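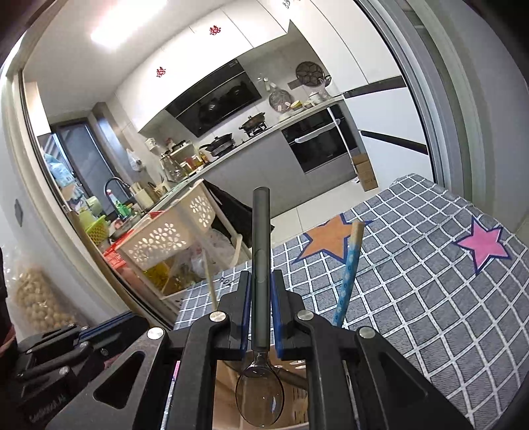
Collections > Domestic Life > Galleries > The Kitchen and the Table

The Kitchen and the Table

26 November 2021
By the Collections Office, Jadska

The Domestic Life gallery at Jadska is concerned with ordinary rooms and the things kept in them. Earlier sections have dealt with hallways, airing cupboards and the backs of doors. The present section turns to the kitchen and to the table that stands near it, where a good deal of household business is done that has little to do with cooking.

The section forms part of the Flolamstead survey of household interiors, which began in June and covers 35 homes. Households were asked to leave their rooms as they would be on any other day. A fuller account of the survey, including the form of words used when approaching households, is held in the reading room and may be consulted on request.

The kitchen beyond the table

White cupboards along the top of the room carry red paper-cut decorations. The survey records decoration of this kind wherever it is found, as it is seldom mentioned in inventories and is often lost when a kitchen is refitted. Cupboard doors are a favoured place for it – flat, at eye level and seen many times a day.

A pot with its lid on and a dark frying pan stand on the hob, with the black glass hood above. A round patterned tray hangs on the back wall and a wire cooling rack leans beneath it. Flat items of this sort are difficult to store in a small kitchen, and the wall is a common answer.

The shelf by the hood holds bottles and jars. White cups and a kettle are kept near the right-hand end of the worktop, and stacked cardboard boxes stand on the tiled floor beside the oven. The survey makes no distinction between things in their settled place and things on their way elsewhere, and cataloguers are instructed to enter both.

The cloth

Grey, with a grid of white lines and a scatter of printed stars in pink, orange and blue, each with a darker outline. Star patterns are well represented in the gallery and readers may wish to compare the children's bedding in the Vitale section, where a similar range of colours appears.

The spoon has a long, slender dark grey handle and a clear oval bowl. It has been entered under table and kitchen utensils, without a closer term. The blue patterned stick with the light wooden tip has been entered under writing materials, with a query.

Things left lying

Three long, thin sticks of pale wood lie on the star-printed fabric, together with a pair of dark glasses and a white plastic container. The sticks have been catalogued as 'chopsticks or skewers', and the entry will stand until a better reading is offered. 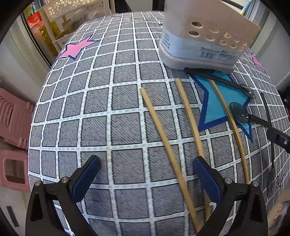 Spectacles and sunglasses are among the items most often recorded away from any case or drawer, and the survey now gives them a heading of their own. Containers are entered by colour, material and form. Where a label bears printing or a barcode this is noted, but the contents are left blank unless the household has supplied them.

Using the gallery

Up to 300 pictures from the survey will be added in stages. Each entry is checked by two cataloguers before release, and corrections are normally made within 10 working days. Readers who recognise a utensil, a pattern or a maker's mark are invited to write to the Collections Office, quoting the title of the section and the heading under which the item appears.

Pictures may be used for private study and teaching without charge. Requests for publication should be made in writing and should state the title, the print run and the size at which the picture is to appear – a fee of £5 is payable for each picture used.

Related items

Vitale: Bedrooms and Bedding
Stostska: The Shared Landing
Flolamstead Survey: Notes on Cataloguing
Paper Decorations in the Home
Hallways, Hooks and Coats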